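From: Zdenka Matić
To: Kaewkla parents and helpers list
Date: Aug 23, 2022
Subject: Re: Soft toys and the wash roster

Hi all,

Replying to Wanpen's message, which I've left in below so that people who joined the list this term can follow.

Wanpen Ratanaporn wrote:
> Hello everyone,
> I did the wash on my roster turn and had trouble with the
> soft toys. Two of them came out of the dryer with the fur
> gone hard and clumpy, and one of the rabbits has a split
> along the back seam. I used the warm cycle because that is
> what the sheet in the laundry says. Is the sheet out of date?
> Also, what are we meant to do with the ones that have a
> battery box inside? I left those in the tub because I didn't
> want to wreck them. There are 10 in the tub now and it won't
> close.
> Could somebody also tell me whether we still take donated
> toys? A neighbour has offered me a garbage bag full.
> Thanks,
> Wanpen

Wanpen, thanks for doing the wash and for writing it up. The sheet is out of date. It was typed up when we had the old top loader, and the dryer we've got now runs a lot hotter. I'll replace it this week. Until then please go by what follows.

Washing. Cold, gentle cycle, in a zipped mesh bag or an old pillowcase with the end knotted. The mesh bags are on the hook behind the laundry door. Don't put more than 6 toys in a load. Half the usual powder is plenty, and no fabric softener, as one of the babies gets a rash from it. If there's vomit or worse on a toy, rinse it in the trough first and wash it by itself.

Drying. On the rack, on the verandah, out of direct sun if you can manage it. Give each one a squeeze in a towel first. They take a day in this weather and sometimes two. The hard fur Wanpen describes is what the dryer does to synthetic pile. Wiroj says you can bring some of it back by brushing it damp with a pet brush, and he has offered to try with those two. The dryer is fine for cot sheets, bibs and the dress-ups, but please leave it alone for anything with fur on it.

Battery toys. Surface clean only: a face washer, warm water, a drop of dishwashing liquid, wipe again with plain water, air dry. If the battery box comes out through a velcro or zip opening you can take it out and wash the rest as normal, but put the box in the labelled jar straight away. We had three boxes in the kitchen drawer last December and no idea which toys they belonged to. Any battery compartment without a screw holding it shut goes in the bin, toy and all. I don't want that one argued on a case by case basis. Button batteries are too dangerous with under-threes in the building.

Repairs. Split seams go in the calico bag marked MEND, not back in the tub. Apinya Kaewmanee has been doing these at home and would like some help. It's ladder stitch with doubled polyester thread and she is happy to show anyone who hasn't done it before. Loose eyes and noses also go to Apinya. She takes them off and embroiders over the spot. Wanpen, the rabbit can go in there.

Buying. The budget for toys this year is small and I'd like to spend it on fewer, better ones. What I look for is short pile, stitched features, no beans or pellets in the feet, and a sewn-in label that says machine washable. The Biltis ones have held up well for us. The long-haired Meruvlow ones looked lovely for a month and now look like something found under a house, so I won't be getting those again. Colour matters more than I used to think, too.
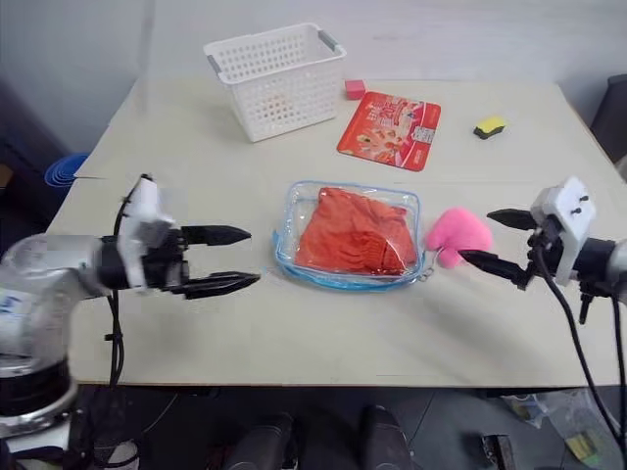
Pale and bright colours are a nuisance in a room full of toddlers, and I'd still buy them. The children go for them, and you can see at once when one needs a wash, whereas the brown bears can be filthy for weeks before anyone picks it up. A pink plush toy like the one on the right would be a good buy on colour alone, particularly for the two-year-olds, who carry them by one limb all morning and will pick pink over grey every time. I'd put it in the wash with the other pinks and keep it well away from the navy dress-ups. We lost a white lamb that way and it was the favourite.

Donations. Yes, we still take them, within limits. Please thank your neighbour and ask her to pick out the ones she'd give to her own grandkids. Everything gets washed before it goes on the shelf, so nothing should go straight from the car to the playroom, even if it looks new. Anything we can't use goes to the op shop. At last count we had 23 soft toys out and that's enough for the shelf, so a small bag is more useful to us than a garbage bag.

Roster. Jintana Kongkaew is away until the end of next month and her turn needs covering. Wiroj Bunnag can take it if no one else wants it, but he has done two already this term. Reply to me off list and I'll update the copy on the fridge.

One last thing for whoever is next: the trough tap drips unless you turn it well past where you'd expect. The plumber has been called.

Regards,
Zdenka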